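Section 4: Comparing two grippers on the fridge task

By now you should have the simulator running and the arm moving about when you nudge it (if not, go back to section 3, because none of this will make sense with a frozen arm). I wrote this part after spending most of October swapping grippers in and out of the same kitchen, and it's the order I wish I'd done things in from the start.

The job is always the same. The arm carries a bowl of food to an open fridge and puts it on a shelf. It sounds dull, and it is a bit, but a bowl is a really good test. It's wide, it has an awkward rim, and the food inside will tell you straight away if your wrist is rolling about!

4.1 Before you start

You'll need:
The Estwood kitchen pack, loaded and saved under your own name
Both gripper files, Wundia and Masilela
The Plaltholm controller set to its default profile
A results sheet (mine is just a spreadsheet with one row per run)

Note: save the kitchen under your own name first. I overwrote the original twice and had to download the whole thing again both times.

4.2 Setting up the kitchen

1. Open the kitchen and load the fridge layout.

2. Set both fridge doors to fully open. Half open is a different test, and a much meaner one. Leave it for section 6.

3. Clear the middle shelf. A few small things can stay on the top shelf if you like – I leave them there so I can tell whether the arm has knocked the fridge on its way in.

4. Put food in the bowl. A drumstick and a piece of bread work nicely together, being such different shapes.

5. Type 436 into the seed box. Any number will do so long as you use the same one for both grippers, but if you use mine you can compare your runs with the tables at the back.

6. Run the pick-up on its own and pause once the bowl is in front of the fridge.

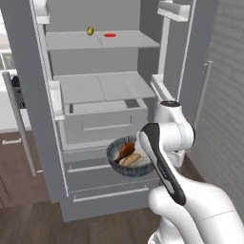

7. With the run still paused, open the contact panel and look at the readings for each finger. You want them fairly even. If one finger is doing nearly all the work, go back to step 6 and shift the grasp point along the rim a little at a time.

8. Save this as your starting pose. Call it something you'll recognise in a week. I have a folder full of poses called "new" and "new2" and I couldn't tell you what a single one of them is for.

Caution: don't change the grip force while the run is paused. The controller stores the new value and then applies it all at once when you press play, and the bowl can shoot off across the kitchen. (Very funny the first time. Less so when it happens in the middle of a batch.)

4.3 Running the first gripper

1. Load the Wundia file and set the grip force to 20. The slider goes a lot higher and you'll be tempted. Start low.

2. Set the number of runs to 40. I used to do far fewer and kept changing my mind about which gripper I preferred, so now I let it churn through the lot while I have lunch.

3. Turn on both cameras, the one looking at the fridge from the front and the one beside the arm. They'll slow things down a touch, but you'll want the side view later when you're puzzling over tilt.

4. Press play and watch the first few runs all the way through. If the bowl clips a door bin on every one of them, stop the batch and check your starting pose.

5. When the batch ends, export the results before you do anything else. Loading a new gripper clears them without asking.

4.4 Swapping to the second gripper

1. Unload the first file completely. Choosing the new one from the list isn't enough, as the old finger shapes hang about in memory and you get some very odd contacts.

2. Load the Masilela file.

3. Reset the tool centre point. This is the step everyone skips, me included. Andor Borbély, who checked this guide for me, spent a whole evening convinced that the second gripper was rubbish, and it was the centre point all along.

4. Check the seed, the grip force and the number of runs. All three should match what you had before.

5. Run the batch and export it to a new sheet.

4.5 Checking the tilt

The results file gives you a tilt figure for each run, but I wouldn't go by the figure alone. Tilt that happens early on, with plenty of room, bothers me far less than tilt right at the shelf edge. So pick out the worst few runs for each gripper and step through them on the side camera. You're looking for the moment the bowl starts to lean, and whether the wrist is leaning with it. If the wrist and bowl go together, it's the path that wants fixing. If the bowl leans by itself, it's slipping in the fingers, and you can try a bit more force.

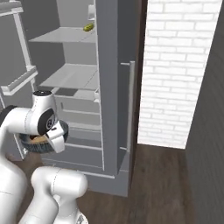

Fig. 4.2 Side view, bowl tilted in the gripper in front of the open fridge.

Note: if your tilt figures sit near 181, nothing dreadful has happened. The bowl's up direction has been flipped in the object file. Open it, tick "reverse up", save and run the batch again.

4.6 What to write down

For each gripper I keep the number of clean placements, the worst tilt, and a line or two in my own words about how it behaved. That last one feels silly but I go back to it more than the numbers. "Fine until the wrist turns" has saved me hours.

Keep the two sheets side by side and don't delete the failed runs, however ugly. You'll need them for section 5, where we change the controller and leave the grippers alone.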